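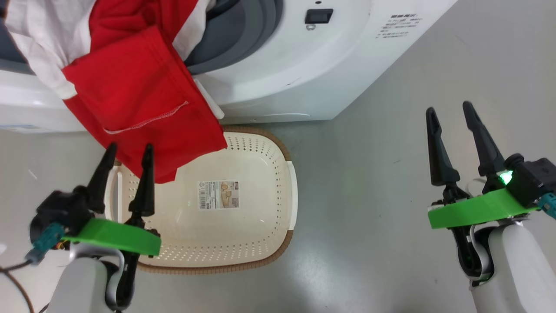

The Case for a Basket on the Floor

I have done laundry in shared rooms for 11 years, and my view is simple. The basket belongs on the floor, right under the washer door. A red shirt that slides out then lands in plastic, and a white one stays off the tile.

Ximena Retamal prefers to carry things by the armful - she drops socks.
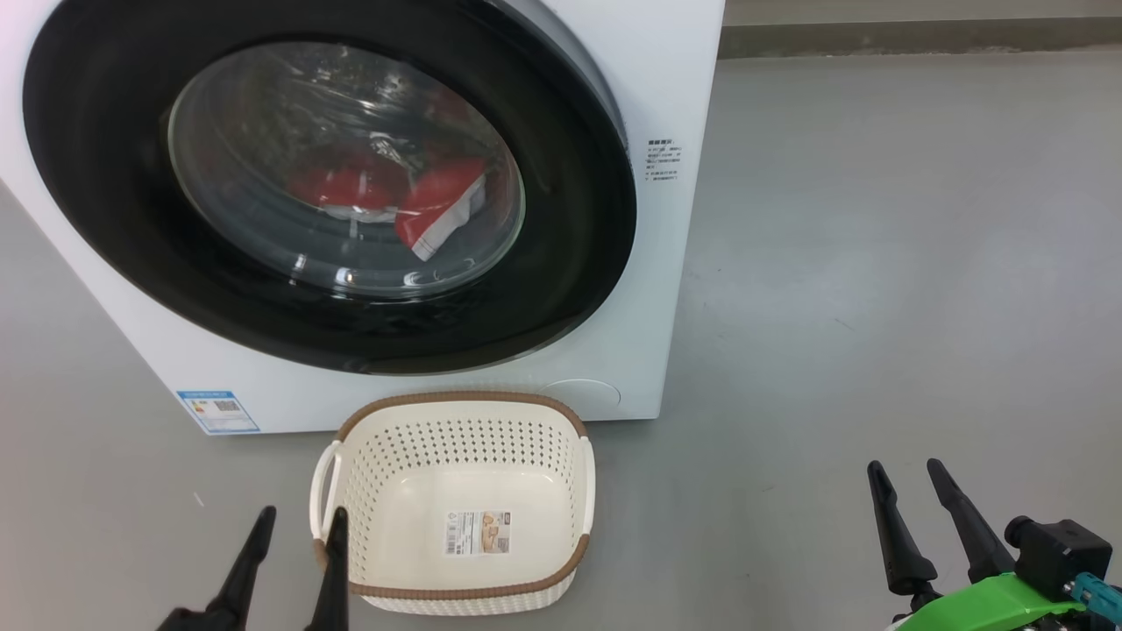 Look Through the Glass

Reds should get their own load. I would also leave the basket by the machine until the drum is empty, and check the drum twice.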